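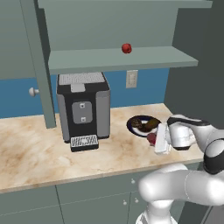
Titenlow opens shared kitchen for small food makers

TITENLOW, December 12, 2019 – A shared kitchen for people who make food to sell has opened in the old dairy building on Poon Street in Titenlow. Small producers can rent a place there by the hour, and they do not need to sign a long contract.

The kitchen is run by Mendden, a local association which was started by bakers and jam makers from the market. It has been in preparation since last year, when the town agreed to let the ground floor of the dairy for a low rent. The building had been closed for a long time and the floor drains, the ventilation and a part of the wiring had to be made new.

"Many of us were cooking at home at night, after the children went to bed," said Linnea Viklund, who leads the association. "At home you can do this up to a certain size. After that the shops ask for papers from the food inspector, and for a family kitchen it is difficult to get them."

The new premises have passed the inspection and are registered for baking, preserving and cold dishes. Meat and fish may not be handled there for the present. The association has applied for a separate room for this purpose and expects an answer in the spring.

There are 7 work places, and each can be booked from early morning until ten in the evening. Members pay a yearly fee of 60 euros and then a price for each hour. Ovens, mixers and the cold room are included in the hourly price. Dry goods can be kept in locked cupboards, but every member must bring his or her own packaging and labels.

Until now 37 producers have joined. The majority of them are from Titenlow itself, and the rest travel from the villages along the river. One of the first was Jui-lin Siu, who makes steamed buns and sells them at the station in the mornings. She told us that she earlier rented a restaurant kitchen during its closing hours, and had to be finished before the cook arrived.

"I was always looking at the clock," she said. "The dough does not care what time the cook is coming."

Not everyone in the street was happy with the plan. At a meeting in September, several neighbours asked about early deliveries and the smell from the ovens. After that meeting the association changed two points in its rules. Vans must now use the yard at the back of the building, and deliveries are not allowed before seven in the morning. The outlet of the ventilation was also moved to the side which faces the car park.

Lærke Egilsson, who lives opposite the dairy, says that she has not been disturbed so far. She would still like to see how it goes in summer, when people sleep with open windows.

The town has supported the project with a single payment of 4,000 euros, which was used for the cold room. The other costs were covered by a bank loan and by the members' own money. According to the association, the loan can be paid back from the rents if the work places are booked for half of the available hours. In the first weeks the mornings were nearly full, while the afternoons were quiet.

To fill the afternoons, Mendden will offer short courses from January. Sirkka Leinonen will teach rye bread with sourdough, and Lai-ching Yeh will give an evening course on pickled vegetables. There will also be a course about labels and allergens, which is free for members. The food office of the district has promised to send a speaker to it.

A small shop beside the entrance is planned too, where members could leave their products for sale. Huver, the company that owns the bakery chain in the region, has asked if it may place a shelf there with its own bread. The members will vote on this at their next meeting – opinions are divided, Viklund said.

Those who want to see the kitchen can visit it on the first afternoon of each month between two and four. Registration is not necessary. Bookings for the work places are made at the office on the first floor or by telephone, and new members should bring their hygiene certificate when they come to sign.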